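Início | Sobre | Artigos | Arquivo | Contato

3. Materiais e preparação da superfície

3.1 Por que blocos

Vou confessar logo de saída que a primeira versão deste trabalho não tinha blocos. Tinha palavras, muitas palavras, e uma planilha em que eu e a Aušra Urbonaitė tentávamos classificar o que as pessoas diziam quando pedíamos que descrevessem a posição de uma coisa em relação a outra. "Do lado", "perto", "mais pra lá", "encostado". O português é uma maravilha para ser vago com espaço, e a gente adorava cada resposta, mas não dava para comparar nada com nada! Cada participante imaginava uma mesa diferente, com objetos diferentes, e o "perto" de um era o "longe" do outro.

Foi o Siu-ming Tam quem sugeriu voltar aos brinquedos de encaixe. Ele tinha usado formas geométricas coloridas num estudo sobre ordenação livre, ainda na época do projeto Perneo, e insistia que uma criança de quatro anos e um adulto com doutorado reconhecem um coração amarelo com a mesma rapidez. Eu torci o nariz (achava que os adultos iam se sentir tratados como crianças) e estava errada. Os adultos gostaram mais dos blocos do que as crianças, e alguns continuaram mexendo neles depois do fim da sessão, conversando com a gente sobre outra coisa.

3.2 A tábua

A escolha da superfície deu mais trabalho do que a dos blocos. Testamos primeiro um tampo branco e liso, que parecia a opção óbvia. O problema é que o branco reflete a luz do teto e as cores claras ficam lavadas, principalmente o amarelo. Depois tentamos um feltro cinza, ótimo para as cores e péssimo para deslizar os blocos: eles enganchavam, tombavam, e os participantes passavam a levantar cada peça com um cuidado que a gente não tinha pedido.

Ficamos com a madeira. É uma tábua de bordo, clara, colocada deitada sobre uma mesa azul perfurada. Ela tem veios suaves e emendas entre as pranchas, e aqui entra uma discussão que tomou duas reuniões inteiras. A Aušra temia que as emendas servissem de guia, que as pessoas alinhassem os blocos por elas sem perceber. Eu achava que qualquer mesa de verdade tem alguma linha e que tirar todas as linhas do mundo só nos daria um resultado sobre mesas que não existem. Resolvemos deixar as emendas e registrar a distância de cada bloco até elas, para poder olhar isso depois (ver a seção 4.3).

O azul em volta foi um acaso feliz. A mesa já estava no laboratório de Rurnbridge, e os furos, que eu queria cobrir com papel, acabaram marcando muito bem o limite da área de trabalho. Ninguém precisou perguntar onde terminava o espaço permitido: terminava na madeira.

3.3 O arranjo inicial

Toda sessão começa com os blocos espalhados em cima da tábua, sem grade e sem simetria, mas com um mínimo de folga entre as peças. Chamamos isso de "arranjo solto". A ideia é que o participante encontre uma desordem leve, daquelas de mesa de cozinha antes do jantar, e não um quebra-cabeça já meio resolvido. Quando tentamos um espalhamento totalmente sorteado, várias posições saíram com blocos amontoados num canto só, e as descrições viravam todas "ali no montinho". Para um estudo sobre relações espaciais, um desastre.

A regra final ficou assim: fileiras frouxas, tortas de propósito, com a ordem das formas e das cores mudando a cada sessão. Quem monta o arranjo não participa da entrevista seguinte. Somando treino e coleta, preparamos 300 arranjos, dos quais 90 foram repetidos com um segundo participante para medir a concordância entre as descrições. A Figura 1 traz um deles.

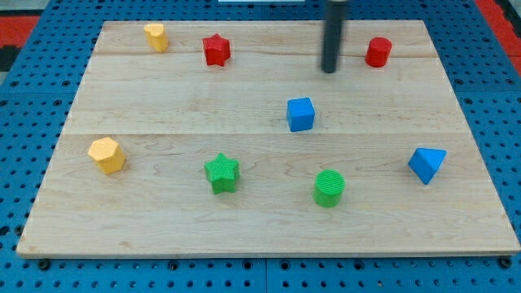
Figura 1. Blocos coloridos em arranjo solto sobre a tábua de bordo, com o coração amarelo na fileira do fundo.

3.4 Como as pessoas falam das formas

Uma coisa que eu não esperava, e que acabou mudando o nosso protocolo de transcrição, é o quanto a forma manda na conversa. Nós tínhamos apostado na cor. Parecia natural: cor se vê de longe, cor tem nome curto, cor não depende do ângulo. Só que, quando há duas peças vermelhas na tábua, por exemplo uma estrela e um cilindro, a cor sozinha não resolve, e aí as pessoas passam a dizer a forma até para as peças em que a cor bastaria. Viciam! Um participante chamou tudo pela forma até o fim da sessão e só usou cor quando se irritou comigo.

O cilindro foi o campeão de apelidos. Ouvimos "rolinho", "latinha", "tampa", "queijo". O coração, ao contrário, é sempre coração, mesmo para quem o vê de lado. Na transcrição mantivemos o apelido original e acrescentamos uma etiqueta padronizada numa coluna separada, porque jogar fora o "queijo" me parecia um pecado. O Siu-ming discorda até hoje e acha que a coluna de apelidos só serve para me divertir (em parte, serve).

Segmentamos 1000 enunciados à mão, antes de rodar qualquer análise, usando o esquema de anotação Espinoza com duas alterações nossas. A primeira separa "ao lado de" de "junto de", que no esquema original caem na mesma gaveta. A segunda marca quando a pessoa usa a borda da tábua como referência no lugar de outro bloco, coisa bem mais frequente do que a literatura nos tinha feito supor. Os casos duvidosos foram relidos por mim e pela Aušra, separadamente, e os que continuaram duvidosos ficaram fora da seção 4 e estão listados no Apêndice B.

Anterior | Próxima | Voltar ao sumário

Artigos relacionados
O que quer dizer "perto"? Notas sobre distância em conversas de mesa
Ordenação livre de formas coloridas: relatório do projeto Perneo
Apelidos para objetos sem nome em tarefas de dupla
Skido: um caderno de campo para entrevistas curtas
Superfícies de trabalho e fala espontânea, parte 2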